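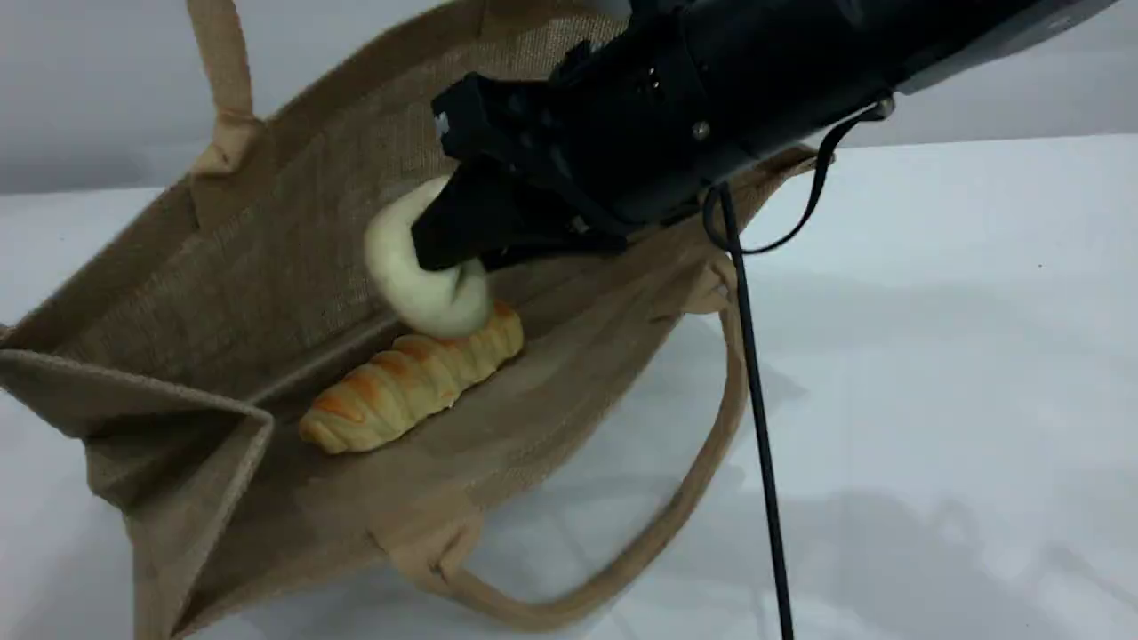 Sunday, 23rd September

Slept until nearly eight, which I haven't done since June, and then felt guilty about it all the way through breakfast. The market at Parkum packs up early at this end of the year and I had my heart set on plums. I needn't have worried. The bus came the minute I got to the stop, and when I got there the stalls were still piled high and there was that lovely cool smell of apples and damp leaves and somebody frying onions.

I told myself I'd be sensible. I had a list! Plums, a loaf, eggs, something green. I came home with all of that and also a squash the size of a small dog, two bunches of dill, a jar of buckwheat honey and a wedge of the hard cheese from the De Luca stall, where they let you taste four kinds and then of course you can't just walk away. The cheese was 24 for the wedge, which is silly money, and I've already decided I'm not going to think about it again. (I have thought about it twice since lunch.)

The plum lady only had the little blue ones left. She says the rain got to the big ones. I took 5 pounds of them and she threw in a few soft ones for nothing, and told me to cut down the sugar, 600 grams and not a spoonful more, because they're sweet enough this year to stand up for themselves. I've always gone by my mother's card, which asks for nearly twice that, but I thought well, she grows them, she ought to know.

I had forgotten how heavy plums are. By the time I'd walked back up the hill from the bus stop my shoulder was complaining, and I sat on the wall outside the Lendow bakery for a while and watched people go by with their papers and their dogs. It was warm in the sun, cold the moment a cloud came over.
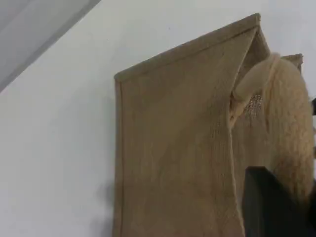

The afternoon went on the jam. I do love the first part, when you're just sitting there with a knife and a bowl and the radio on low, and your thumbs go slowly purple. I don't love the part where you have to stand over it. I let it catch a tiny bit on the bottom, but I don't think it shows in the taste, and anyway I poured from the top and left the last of it in the pot to have on toast. I used up all the Nudik jars, the squat ones with the good lids, and had to finish off with an old mustard jar that still smells faintly of mustard no matter what I do to it. That one stays with me.

It set, too, or it's setting. I keep going in to tilt a jar. The lady was right about the sugar. It's sharper than Mother's and a darker red, and I feel a bit disloyal for liking it better. I've written the new amount on the back of her card in pencil, so the front is still hers.

Supper was bread and cheese, standing up at the counter. The squash can wait until the middle of the week, maybe soup, maybe roasted with some of the dill. It got dark early and I had to put the lamp on to write this. The bus back was number 29, by the way, the one that goes the long way past the river, and the trees down there have started to turn.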